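Double-bar chrome garment rack: lower bar sagging at the sleeve joint
Forum: Storage and Laundry > Rails, racks and airers 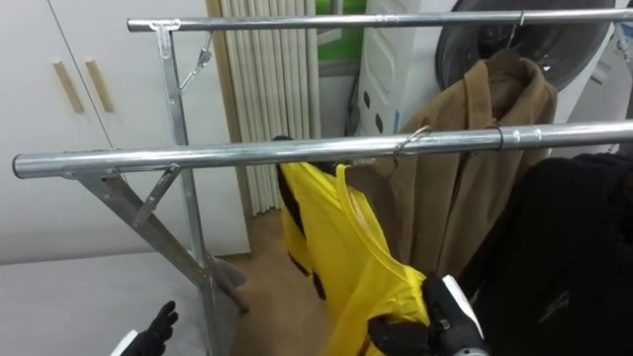
What should go on the lower bar of a two-bar rack, and what on the upper?
Short, light items go on the lower bar: sports tops, vests, shirts. Coats go on the upper bar, where they have the drop.

railsplitter_k
Posted 2025-12-22

I have the Rellar two-bar rack in chrome. Tubing is 30 mm outside diameter. Lower bar is in two sections with a sleeve joint. Coats on top, football kit below. After a wash the kit goes on the lower bar damp, a full team set at once, and the bar has developed a dip at the sleeve. I measured it with a straight edge: 2 mm at the joint with nothing hanging. The upper bar is straight.

Is this the tube bending or the sleeve opening up? And is there a fix short of a new bar?

Quiroga_rails
Sleeve. Chrome tube of that size does not take a set from wet polyester. The sleeve is a push fit and the bore wears. Take the bar off, pull the two sections apart and look at the ends. If there is a bright ring worn through the plating you have your answer.

Shim it with one turn of aluminium tape on each tube end, push home, refit. Leave the tape short of the sleeve mouth or it will ruck up.

Insaurralde
I would not tape it. Tape creeps under load and you will be doing it again in July. Drill the underside of the sleeve and put a self-tapping screw into each section. File the points flush if they come through anywhere a hanger runs.

Quiroga_rails
Drilling chrome plate starts rust at the hole. With damp kit hanging there it will stain the hangers and then the kit.

Insaurralde
A dab of clear lacquer in the hole deals with that. Mine was done four years ago on the older Kinham rack, same joint, and there is no rust. I accept the Kinham is kept in a dry room.

railsplitter_k
Mine is in the utility room, so not dry. Pulled it apart this evening. There is a bright ring on one tube end and nothing on the other. The worn one is the longer section, 587 mm. Overall bar length is 900 mm assembled, so the joint is off centre.

pkongkaew
That explains the wear. Most people hang from the middle outwards, so the load sits on the long section and levers against the sleeve. Swap the bar end for end and hang the heavier things close to the uprights. Costs nothing.

Also check the short diagonal braces. If a brace screw is slack the leg moves outwards and the lower bar takes load it was never meant to. Tighten those before you touch the sleeve.

Prasert Kongkaew

Quiroga_rails
Agree on the braces. Disagree that swapping ends does anything for a worn bore. It only moves the dip.

pkongkaew
It moves the dip to the side with less on it. I did not say it repairs the bore.

tub_and_mangle
Why hang sleeveless tops wet at all? They stretch at the shoulder on a thin wire hanger. Dry them flat over an airer, then hang. Your bar problem goes away with the water weight.

railsplitter_k
No floor space for an airer. I could spin them again before hanging.

Insaurralde
Do the second spin regardless. If you end up replacing the bar, Ilport sell a one-piece in the same diameter. You will have to cut it to length and deburr the ends.
Gisela

railsplitter_k
Two brace screws were slack, one of them by a full turn. Tightened both. Taped the worn end, one turn, and refitted with the long section on the left. Dip is under 1 mm unloaded. Will load it with the next wash and measure again. Drill stays in the box for now.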